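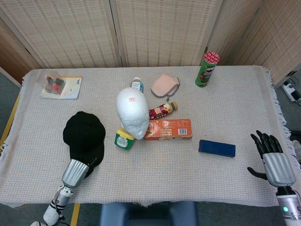 Student Project Report
Sorting by Hand and by Robot: Changes to Work at the Moltley Returns Room

Submitted by Danang Nair
Work and Technology module, second year

1. Why I chose this workplace

Moltley takes back goods that people have ordered online and sent back, along with lost property from two bus operators. Most of the building handles clothes and shoes. The part I studied is the mixed goods section, known to everyone who works there as the odds table. It gets whatever doesn't fit another section: hats, drinks, snack boxes, pouches, small tubs, things for shop displays. I worked there for two summers before I started this course, so I knew the job and most of the people, and I should say at the start that this may have made some of them more open with me and some of them less.

In spring the company started using a two-armed robot with fingered hands for part of the sorting. I visited through May, watched both shifts, and talked with the staff who agreed to it. My question was simple: what do the people at the odds table do now that they didn't do before, and what have they stopped doing?

2. The work before

A sorter emptied a tote onto the table, picked up each item, looked it over, scanned it if there was a code, and put it in a bin for resale, return to sender, donation or waste. The target was 275 items per shift for each sorter. Experienced people reached it without much trouble on a day of boxed goods. On a day of loose goods they often didn't, and there was a form to fill in explaining why.

There were 16 sorters across the two shifts. They rotated every two hours between the odds table, the boxed line and packing. People I spoke to had mixed feelings about the odds table. It was slower and harder on the wrists, but you could stand and talk, and you saw something different every few minutes.

3. The work now

The robot works at a table with a cloth over it and a folding screen behind. Goods are laid out across the cloth with some space between them. One typical layout had a black baseball cap, a Pringles can, a drink bottle lying on its side, an orange cardboard food box, a pink drawstring pouch and a styrofoam mannequin head. The hands reach in from the front edge of the table.

Saodah Liem has been a sorter for nine years and is now one of three people called table leads. She described her shift to me like this:

"I lay it out, I watch, I write down what it couldn't do, I lay it out again. Before, I was picking. Now I'm setting things up for something else to pick."

A table lead does not have an item target. Instead there is a log sheet with one line per item, marked as done, done with help, or not done. When an item is marked not done, the lead sorts it by hand and adds a short note. I was allowed to read a stack of these notes. Most were very plain ("pouch, cord caught on finger," "bottle rolled," "box ok, wrong side up for scan"). Some leads wrote three words and others wrote a small paragraph. The supervisor told me she prefers the paragraph but has never asked for it.

On the log sheets I read, 70 percent of items were marked done with no help. This is the company's own record and I did not check it against anything. Boxes and cans had the fewest notes against them. Soft things had the most, especially thin bags with small parts inside and anything with a strap or cord. Hats fell somewhere in between. A stiff cap seemed to be easier than a knitted one, going by the notes.

4. What the staff told me

4.1 Pace

Everyone I asked said the robot is slower than a person. This was stated as a fact and not usually as a complaint. The managers do not dispute it. Their case for it is that it can run through the last part of the evening, when they have trouble filling places. One evening sorter said that was fair enough, as she had turned those hours down herself. Another pointed out that someone still has to stay to lay out the goods, so the hours have not gone away.

4.2 Hands and backs

Two of the table leads said their wrists feel better. Saodah Liem agreed but said her lower back is worse, as she now leans across the table many times an hour to place things. She had asked for a narrower table. At the time of my last visit she had been told it was being looked at.

4.3 Skill

I found this the hardest part to write about. An experienced sorter knows by weight and feel whether a bottle has been opened or whether a box has been taped shut again. They do it in a second and mostly without talking about it. The log sheet has no column for it. Several people said they still check everything while laying it out, from habit, and put aside the items that feel wrong before the robot reaches them. That is real sorting work, and it is not recorded anywhere. When I raised this with the supervisor she said she knew it happened and considered it part of the layout.

New starters are a separate problem. They used to learn on the odds table next to someone older. With one person now working there at a time, they learn on the boxed line, where there is less to learn from.

4.4 Company

The word that came up most was "quiet." A table lead works alone for most of the two hours. One of them listens to the radio in one ear, which is allowed as long as the other ear is free. Another asked to go back to packing after a few weeks and was moved without any argument.

4.5 Pay and jobs

Table leads get a small hourly supplement. No one had lost a job when I finished my visits. Two people who left in spring were not replaced, and staff disagreed on whether this had to do with the robot. The site manager said it did not. I have no way of settling that, so I am only reporting both views.

5. Comparison with another site

I had hoped to compare Moltley with Tutside, a smaller returns company across the river that does all its mixed sorting by hand. I got one visit, of nearly two hours, in the middle of an afternoon. The sorters there work in pairs, one picking and one scanning, and swap when they feel like it. They knew about the robot at Moltley. Their main question for me was whether the people there had been asked first.

They had not, as far as I could learn. There was a meeting in the canteen once the decision had been made, and a sign-up sheet for training. Saodah Liem signed up because she wanted to see it close up before making up her mind. She told me she still hasn't made up her mind.

6. Limits of this report

I spoke with 11 of the sorters, and fewer from the evening shift than I wanted. I did not time anyone. My own time at Moltley means I probably noticed what had changed for people like me and missed what had changed for others, such as the cleaners and drivers. The log sheets cover only one part of the spring.

7. What I would suggest

The log sheet should have a column for items the lead removes during layout, with the reason. It would take a few seconds per item and would show work that is being done anyway.

New starters should spend some of their first weeks at the odds table with a table lead, even if it means fewer items are done in that time.

The table should be changed before the next table leads are trained. It is the cheapest item on this list, and the person who asked for it has already measured what she needs.

I sent a draft of sections 3 and 4 to everyone quoted. Saodah Liem corrected one thing, the length of the rotation, which I had wrong.

Contact the module office | © Student Reports Archive | Back to top
This site uses cookies to remember your reading preferences. Accept | Manage settings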